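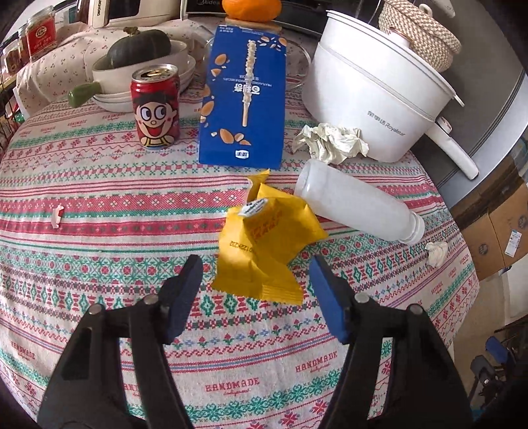 Bornitz Adds Wide-Width Printed Table Linen to Contract Range

DETDALE, April – Bornitz, a maker of printed and woven household textiles, today announced that it will supply printed table linen in wide widths to contract customers, including hotels, guesthouses, cafes and rental laundries. The new range, sold under the name Mendus, is cut from a single width of cloth and has no center seam in any standard size.

Mendus cloths are woven in a blend of cotton and polyester with a finished weight of 235 grams per square meter. The cloth is printed on one side with reactive and disperse dyes, fixed by steam, washed off, and then heat-set before cutting. Heat-setting is carried out at full width, and the cloth is held to its finished size during cooling. Bornitz states that shrinkage after the first wash is held to 2 percent or less in both directions when the care instructions are followed.

"The usual complaint from laundries is that a round cloth comes back oval," said Marit Sundqvist, technical manager at Bornitz. "The warp and the weft shrink by different amounts, and after a few months the drop is uneven. We changed the weave before we changed anything in the finishing, and most of the difference was gone at that point."

Sizes and Construction

The range is offered in round, square and rectangular cuts. Round cloths are cut flat on a single-layer table and finished with a narrow overlocked and turned hem. Square and rectangular cloths have mitered corners. Hem thread is spun polyester, color-matched to the ground shade of each design.

Banded and bordered patterns are supplied with the bands running parallel to the selvage. On round cloths the center of the repeat is placed at the center of the cut, to a tolerance of 6 millimeters. Customers ordering several cloths for tables that will be pushed together should specify this at the time of order so that the cuts can be taken from the same roll. Shade variation between rolls is recorded on the packing slip.

Six designs are available from stock in the first season. Custom designs can be printed from customer artwork, subject to a minimum order of 400 cloths per design and size. Artwork is accepted in flat color with a named reference for each shade. Bornitz does not print from photographs of existing fabrics.

Wash Testing

Wash testing was carried out by Wijesinghe, a textile laboratory, on cloths taken from regular production. The samples were washed at 60 degrees Celsius with a commercial detergent, tumble dried, and pressed on a roller iron. Measurements of size, color change and hem strength were taken at fixed intervals over more than 100 cycles. Stain release was tested separately with cooking oil, coffee, tomato sauce and red wine.

Red grounds and red borders showed the largest color change, and the care label for these designs calls for a separate first wash. Chlorine bleach is not recommended for any printed cloth in the range. Oxygen-based bleach may be used at the dose given on the label.

The full test report, including results that fell below target in the first trial, is available to trade customers on request. One early hem construction failed on the roller iron and was dropped.

"We would like buyers to read the table on oil stains in particular," said Sølve Kvam, head of contract sales. "Fresh oil comes out. Oil that has been ironed in generally does not, and the report says so. The staff doing the sorting need to know which cloths go back for a second wash before pressing."

Ordering and Delivery

Stock designs ship within 5 working days from the Detdale warehouse. Custom designs require a printed strike-off, approved in writing, before production begins. Cloths are packed flat in paper wrap, ten to a carton for the smaller sizes and five to a carton for the larger ones. Matching napkins and table runners will be added later in the year.

Swatch sets and a printed care card for laundry staff can be ordered through the Bornitz contract sales desk. Existing customers for the woven range may add Mendus items to open accounts without a new application.

About Bornitz

Bornitz weaves, prints and finishes household and contract textiles in Detdale. Its products include table linen, kitchen towels, aprons and curtain fabric.

Press contact: Bornitz contract sales desk, Detdale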